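# Visit notes: Prinum packing and textile rooms, Brallier

The visit took place in June and covered two rooms on the ground floor, the goods store and the sorting room. Tekle Tsegaye conducted the tour. Kazuhiro Sakamoto, who set up the same storage system at the Nagano site, joined for the second half and answered most of the questions on containers.

## Goods store

The store holds 792 container positions on fixed shelving. Each position carries a printed card with a shelf letter, a level and a date of last check. Cards are replaced when the contents change, and the old card is kept in a binder at the door. The binder was up to date on the shelves we looked at.

Shelf levels are fixed. Heavy goods go on the lowest two levels and textiles on the upper ones. Tsegaye said adjustable levels had been tried and dropped after one season, as the cards no longer matched the shelves.

Lids are stored flat in a separate rack by the door. A container with a missing lid is taken out of use until one is found. At the time of the visit, 5 were waiting.

## Containers

Prinum moved from opaque bins to clear ones last year. The supplier is Hirano. Three points were raised in the discussion:

- Ribbed walls hold their shape better when a container is full, but labels lift at the ribs. Cards are now clipped to the rim.
- Clear plastic scratches in the wash. Containers are rinsed by hand and dried upside down.
- Food containers and textile containers share one footprint. They are kept apart by shelf letter.

Sakamoto noted that Nagano uses a deeper container for clothing and gets fewer creases. Brallier has kept the shallow type, which fits its shelving without changes.

## Sorting room

Garments arrive in mixed bundles and are divided first by color, then by fabric weight. Folding comes last. The target is 84 garments per shift for one table, including the time spent checking seams and fasteners. 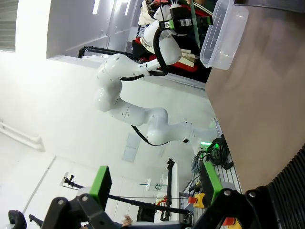 Dark and light fabrics are not stored together, and red is treated as its own group. Anything with a damaged fastener goes back to intake with a paper slip. Items are folded to the width of the container, so a finished stack can be lifted in without refolding.

The tables have a smooth surface and are wiped down between batches. Sakamoto prefers a matte surface, which reflects less of the ceiling light and makes loose threads easier to find. No change is planned at Brallier.

## Open points

Tsegaye will send the card template and the rinsing instructions. We asked for the shelf drawing as well, with the clearances between levels marked. Container depth remains to be settled with Hirano before we order for our own store.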